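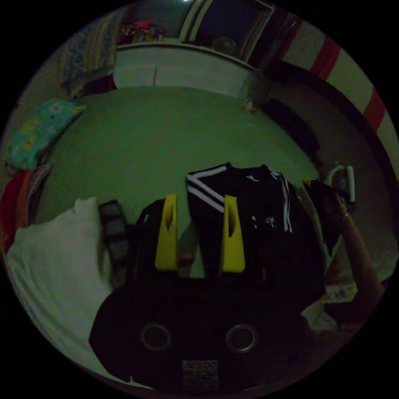 Revisión de la cámara fría y del almacén de raíces — Huerta Caltano
Fecha: 17 Apr 2019

1. Puerta y burletes
Correcto. Cierra de maravilla desde que cambiamos la bisagra inferior. El tirador de emergencia abre bien desde dentro, probado con la luz apagada.

2. Temperatura y humedad
Correcto. Cámara a 4 grados en las dos sondas. ¡Las zanahorias de febrero siguen crujiendo! Falta apuntar la humedad en la hoja de la puerta.

3. Estanterías y cajas apiladas
Pendiente. Hay 26 cajas de remolacha en la fila del fondo y la pila de la izquierda se inclina. Bajarla una altura antes de meter nada más.

4. Suelo y desagüe
Correcto con reservas. La rejilla estaba llena de tierra y hojas de puerro. Limpia ya, pero conviene mirarla cada vez que se lave.

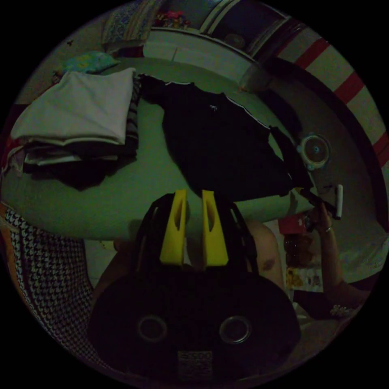
Foto: archivo Caltano

5. Instalación eléctrica
Pendiente. El cable del ventilador Dalik roza con el marco. Poner canaleta. El diferencial salta al pulsar el botón de prueba, como debe ser.

6. Lavadero de verdura
Correcto. La manguera nueva da una presión estupenda y ya no hay charco junto al enchufe — qué gusto trabajar así. Alfombrilla antideslizante bien pegada.

7. Carros y transpaleta
Correcto. Ruedas engrasadas. La transpaleta Mulitz frena recta incluso con más de 24 cajas vacías encima.

8. Extintor y botiquín
Pendiente. Extintor accesible y con presión en verde. En el botiquín faltan gasas y tiritas de las grandes.

9. Roedores
Correcto. Ni un rastro en las 19 trampas. La malla del respiradero aguanta perfectamente.

Próxima revisión: antes de entrar las patatas tempranas. Llevar la llave del cuadro.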